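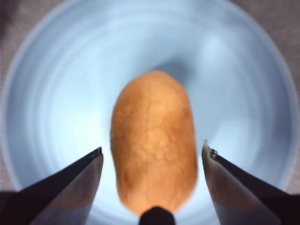 Vandana Lodhi wanted to know what happens to the potato when the arm loses track of it, and she put the question before our host had finished his welcome. She got a smile and a promise that we would come to that. By the end of the morning we had come to it twice, neither time on purpose.

I went up to Sillaton in May for the Nondik open day. The invitation promised "a kitchen arm you can trust around the family." I've been to enough of these to bring my own sandwich.

Troels Kragh ran the demo. The job sounds simple enough: find the vegetable, pick it up, deal with the lid of the cooker, put things where they belong. A handout by the door gave 2,601 attempted moves since the start of the trial and 2,005 completed. I asked what a completed move was. Kragh said it was one where no person had to step in. I asked whether a dropped lid would count as complete if the arm picked it up again by itself. He said he'd check.

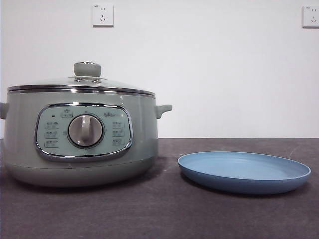 And the lid is where their trouble started. In the spring, according to Kragh, the arm closed on a lid knob slightly off center, lifted anyway, and let go partway up. The software logged a good grip. It went on logging a good grip for 7 seconds while the lid lay on the counter. Lærke Lykkegaard, who has to sign off on the safety side, called that the part that bothered her, and I agree with her. A machine that drops things is a nuisance. One that drops things and reports success is a machine I don't want near a pot of boiling soup.

Their fix is called Bravo. It compares how hard the fingers are pushing with how far they have closed, and stops the arm if the two don't match. We saw it stop the arm twice. The first time Kragh said it had done its job. The second time he said it had been a bit jumpy, and restarted it from a laptop. I would have liked to hear how he could tell one from the other.
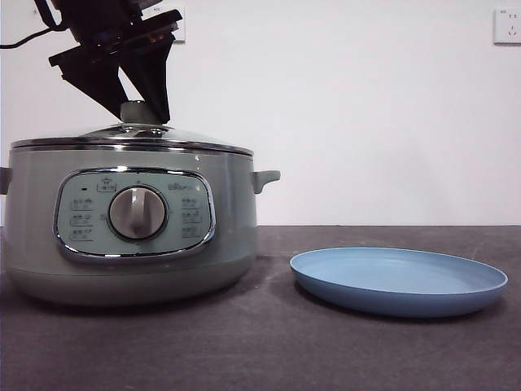
Fingers at the lid knob, the part the spring fault began with.

Jade Rudd asked about the stop button. There is one, and it cuts power to the arm. Does it cut power to the fingers as well? No, they hold whatever they have. Rudd asked what happens if that is somebody's hand. The answer was that the force is limited. Nobody had the limit to hand, and it wasn't on the handout.

Cheuk-hei Ng was more generous than I was and pointed out that they had at least told us about the fault. True. Kusimeo, whose open day I sat through last year, spent 40 minutes on a slide show and took no questions at all. I've asked Nondik for the fault log and for their definition of "completed." So far I have an automatic reply.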